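Subject: Re: [lostden-plants] Spring swap and what to do with babies
From: Noreen Nic Giolla
Date: 4/18/22

Hi all, so many good replies over the weekend! I'm going to answer Annelore's questions in one go and put the swap details at the bottom for anyone who only wants those.

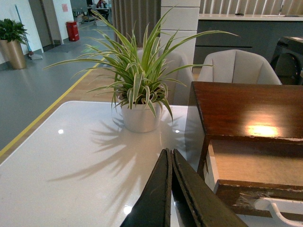

1. SPIDER PLANT BABIES

Annelore Rathjen wrote:
> My big spider plant has thrown out 11 babies on long runners and
> I don't have the heart to toss any of them. Do I root them in water
> first or go straight to soil? My sister says water, the lady at
> Sekham says soil. Also the tips on the mother plant are going brown
> and I've already cut them once. Is it the tap water?
>
> And is it too early to bring them to the swap if they've only
> just been potted?

Eleven! Lucky you. Both ways work and I've done both, but I've come around to your Sekham lady's side. Pin the baby down on damp potting mix while it's still on the runner (a bent paper clip is fine, or a hairpin) and leave it attached until it resists a gentle tug. Mine usually take a couple of weeks. Then snip. They never seem to notice the move, and you skip the sulky stage where water roots have to get used to soil.

If you've already cut them off, a glass of water is perfectly good. Keep only the bottom in the water, not the leaves, and pot up when the roots are as long as your thumbnail. I used to wait for a great big tangle of roots because it looked so impressive in the jar — don't, they're a pain to untangle and half of them snap.

On the brown tips: could be the tap water, could be dry air, could be too much plant food. I'd start with the food, as that's the easiest thing to stop. I quit feeding mine completely from fall until April and the new growth came in so much cleaner. If that doesn't do it, try rainwater for a month and see. The old tips won't turn green again, so judge by the new leaves. When you trim, cut at a slant and leave a tiny sliver of brown on, or the cut edge just browns again further down.

2. POT SIZE

Somebody asked about this off list and I'm answering here in case it helps others. Go up one size only. I put a small fern in a huge pot two years ago thinking I was being generous and the soil stayed soggy for weeks. Rotted right through. Spider plants are happy a bit snug, and I think mine makes more babies that way.

3. THE SWAP

Yes, bring them, Annelore! Freshly potted is fine as long as you write the date on the label so the new owner knows to go easy. Bare cuttings in damp paper towel are welcome too.

We're in the Phelan Street hall again, Saturday morning, doors at 10. I have 16 tables booked, and we had 40 people last fall so it should be comfortable. Please bring:

- plants with names on them, even if the name is "purple trailing thing"
- a box or tray to carry your finds home
- spare pots, we always run short of the little ones

Please check under the leaves for bugs before you pack up. If you've had fungus gnats this winter, leave those plants at home this time and come shop anyway.

I've potted up a pile of tomato seedlings as well, Allard and a yellow cherry whose label I lost, so those are free to anyone with a sunny spot. I am so excited for this one, the seed table alone is going to be fantastic.

Does anybody have a folding cart I could borrow Friday night?

Noreen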